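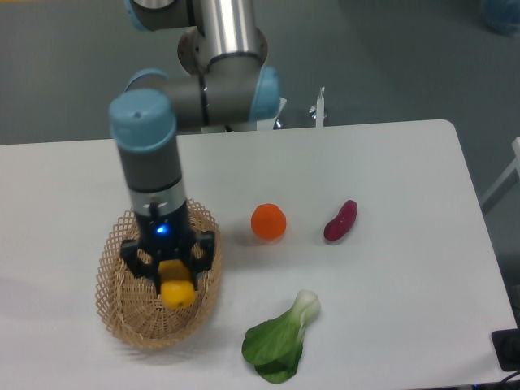
Fruit and veg on the white table, with the wicker basket at the left.

Chisholm's harvest swap is back for October, and I'm so pleased I could sing! Last year we shifted 500 bags of veg between neighbours (I carried far too many of them myself and my back still remembers), and this time 153 households have already put their names down.

The idea is the same as before. You bring whatever you've got too much of, pop it on a table, and go home with a basket of something else – mixed is best, so a bit of fruit, some greens and a root or two if you can find them. I'm hoping for bok choy again, as mine bolted in June and I've been sulking ever since.

Karine Friesen is running the soup corner and wants anything bruised or knobbly, so please don't leave it on the compost heap. She's also after big pans with lids. Mine's already promised, dent and all.

Doors open at 9 in the morning at the Prunholm Road hall, and it's free to come in. Baskets are welcome, and so are old carrier bags. If you're bringing squash, go round to the side door – the front steps are murder with anything heavy. Jam jars go on the shelf by the kitchen hatch, labelled please!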